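Wubshet wants us to pay for 24 months of their glove kit, so I went over to Loltholm on 11th January to see it used. I'd read the Fomine brochure twice on the train and believed perhaps half of it.

The pitch is that a person wears the gear, does kitchen chores, and you get hand data good enough to train a robot. Fine. The chore on offer was mung beans.

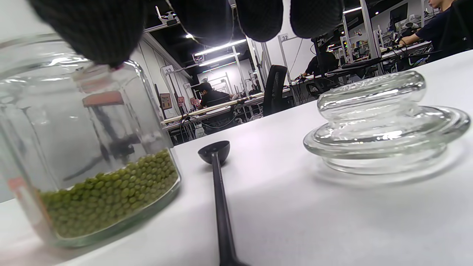 Fingertips, jar, lid and one long spoon.

Henok Nigatu, their sales guy, kept saying "natural motion." I'm not so sure. I don't scoop beans with that much hardware on me at home, and I asked him how long an operator lasts before the forearms complain. He said he'd get back to me. 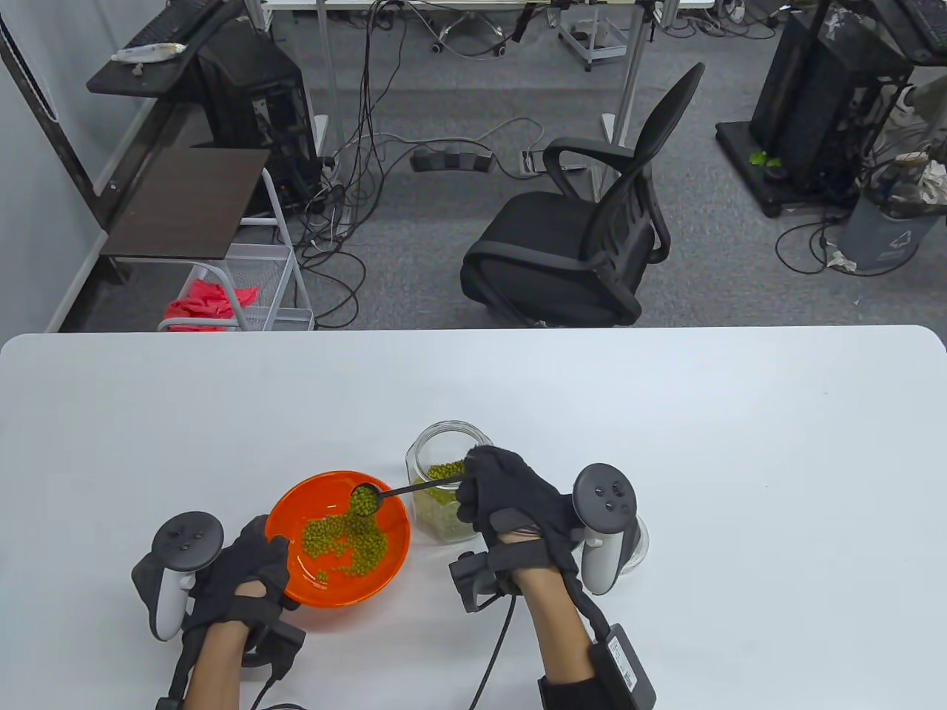 A controller on the back of each hand, and cables too.

The cables bother me more than the weight. The brochure says "wear anywhere" and I'd like that line gone before April. It also promises over 200 clips a day, with no word on how many get thrown out.

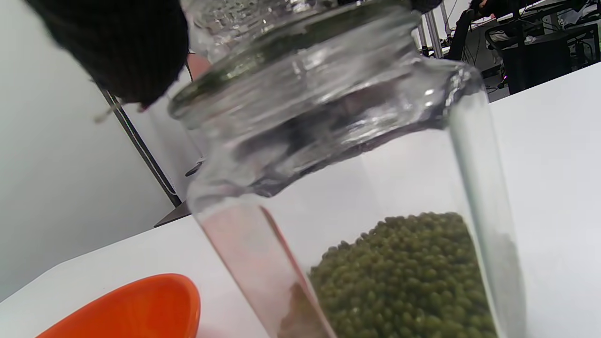 Tianyou Yan thinks I'm being unfair and that glass is a hard test for anybody's kit. Maybe. I've asked for 50 raw clips, unsorted, bad ones included, and I'm not signing until they arrive.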